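01/11/2022 - route notes, Hornwood loop, drive no. 2

Odometer check first. Reset at the Jollora fuel stop, read 65 at the Hornwood turnoff, map sheet says 34 from there to the Zhong trailhead. Logger and trip meter disagree again, trip meter reads long. Use trip meter for the write-up anyway, it's what people will have in front of them.

Pavement ends just past the cattle grid. Graded dirt after that, fine in an ordinary car if dry. Wash crossing at mile 9 is the bad bit: sand up to the hubs on the left side, keep right, dont stop. Old sheet shows a bridge. No bridge. Mark it.

Side road to the overlook not signed. Look for the leaning post, then a wire gate, leave as found. Walked the last stretch, slickrock, cairns patchy. Lost them once at the pour-off, went too low, had to come back up. Correct line is up and left, ABOVE the juniper with the split trunk. Need a waypoint here, forgot to take one.

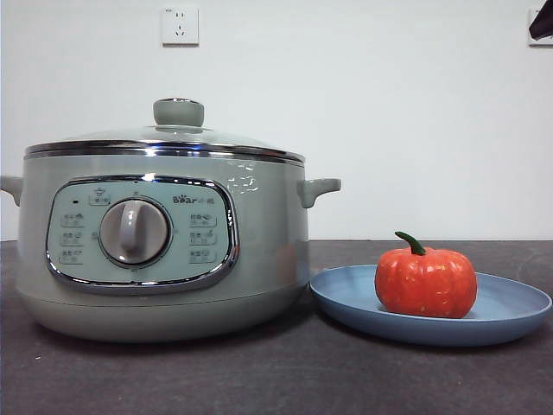
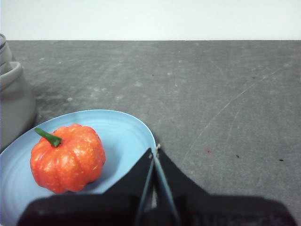 Small pumpkin on the blue plate, both of these.

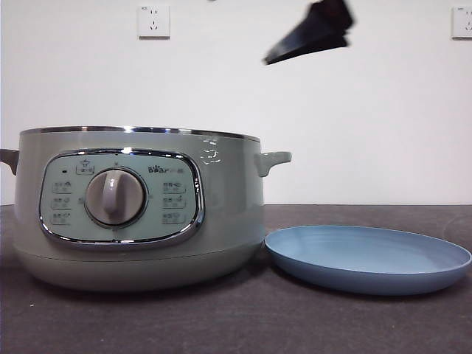
Zhong trailhead: room to turn a trailer, no water, register box has no pencil. Trail goes down the wash and then climbs out on the right bank, easy to miss in flat light. Did not reach the Nurnmont ruins, ran out of afternoon. From the rim the alcove is clear enough in binoculars, and there's a ledge that might go. Might not.

Still to do:
redraw sheet with the bridge gone
waypoint for the pour-off
ask at Jollora if the north gate is locked in November
spare tyre pressure, was low agian
second pair of boots in the box, soles coming off the old ones

Next time start from the Nurnmont end and do it in reverse, sun behind us for the climb.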